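From: Marjan Dehghan
To: Areo shop list
Re: sim before we bolt anything down

Babak Moradi wrote:
> Can it get down into the dishwasher without whacking the counter?

Depends where the base goes! I've got the kitchen sim running (151 joint poses saved so far) and I keep shuffling it around.
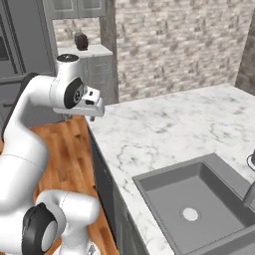
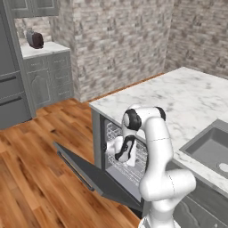 Next I want to try the base 3 inches back, and I still need the gripper weight from Elaheh. Can somebody bring calipers on 17th February?

Marjan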